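Squareness and Stiffness of a Small Extrusion Base Frame

Project report, workshop module
Mingxuan Han and Ekkachai Phetsri
08/08/2025

9 min read

1. Purpose

The Clilon sample cabinet needs a flat base that can be taken apart and put back together without special tools. The first base was a welded steel ring. It was stiff enough, but it had pulled out of square during welding and could not be corrected afterward. We were asked to replace it with a bolted frame made from slotted aluminum extrusion and to report on how square the frame could be made, how well it stayed square, and which corner joint should be used.

The cabinet itself is not covered in this report. Its panels were still being redrawn when we finished, and the only values we took from that work were the outside size of the base and the position of the four feet.

2. Material

All bars were cut from one delivery of T-slot extrusion supplied by Noiphan. The stock was straight enough for our use. We rolled each length on the surface plate before cutting and rejected one, which rocked visibly at the middle. Cut ends were faced on the mill, deburred with a hand file, and wiped down. Facing mattered more than we had planned for. On a saw-cut end the bar rests on a few high points, and when the corner screw is tightened the bar tips toward whichever side is lower.

Bars were sorted into matched pairs by length before assembly. A frame with two slightly long opposite sides is still a rectangle and can still be square at the corners. A frame with one long side cannot. We therefore spent our time on matching the pairs and accepted a small error in the overall size.

3. Corner joints

Two joints were compared.

Joint A is an inside bracket held by two screws and two slot nuts. It is easy to adjust and can be fitted after the bars are in place. It takes up room inside the corner, and on the Clilon base this would interfere with the tray.

Joint B is a hidden end fastener. A screw runs into the end of one bar and its head sits in the slot of the next. An access hole has to be drilled through the second bar so that the screw can be reached. Nothing projects into the opening. The drawback is that all of the alignment comes from the faced end, and there is very little to adjust once the screw is tight.

We built one frame with each joint and then rebuilt both after the first round of measurements.

4. Assembly

The order of assembly was the same for both frames. Two bars were joined into an L, the other two into a second L, and the two halves were brought together on a flat surface. Screws were left finger tight until all four corners were closed. They were then tightened in a diagonal order, in two passes.

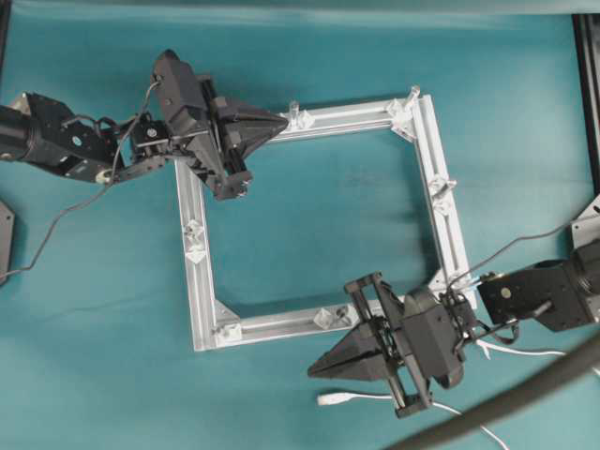
Tightening in a ring, one corner after the next, gave worse results. The error collected at the last corner, where a thin gap could be felt with a fingernail. With the diagonal order the gap did not appear on either frame. We also found that the frame has to lie free on the surface during the second pass. When it was clamped down hard, it looked correct until the clamps came off and then sprang out of plane.

The bench covering at Borthorpe is soft, so all final checks were made on the surface plate and not at the bench.

5. Measurements

Squareness was judged by comparing the two diagonals, measured between scribed marks on the outer corners. Equal diagonals on a frame with matched sides mean that all four corners are right angles. This is quicker than using a square on each corner, and it is less affected by small burrs.

For the Joint B frame the diagonals before adjustment were 820 mm and 841 mm. That difference is far too large for facing error, and we traced it to one end screw that had been driven against the edge of its access hole. The hole was cleared, the corner was rebuilt, and the two diagonals then agreed to within the resolution of the tape.

Each frame was next taken apart and put together 17 times by the same person with the same hex key. The Joint A frame needed a correction after most rebuilds, as the slot nuts did not return to the same position. The Joint B frame returned to square each time without correction. The access holes showed light wear on the upper edge by the end of the series.

Twist was checked by setting the frame on three feet and sliding a feeler gauge under the fourth corner. Joint A was slightly better here - the bracket resists twist across its full width, while the end screw depends on clamping force alone. Adding a second screw per corner would close the difference, but the bar section we used has only one center bore.

6. Cost and time

Using the Atasex price list, the full set of hardware for Joint A came to 77 dollars and Joint B was cheaper. Joint B needs more machine time for facing and drilling, so the saving is lost if only one frame is built. For a small batch it comes back.

7. Recommendation

Joint B should be used for the Clilon base. The access holes should be drilled one size larger than on our test frame, and the drill jig should locate from the faced end of the bar. We would keep the inside brackets in stock for the upper frame, where the tray does not pass.

Still open: whether thread locker is needed on the end screws, and what happens to the corners when the cabinet is rolled over a door sill. Ekkachai has the test frames and will load them again in February, once the panels are available.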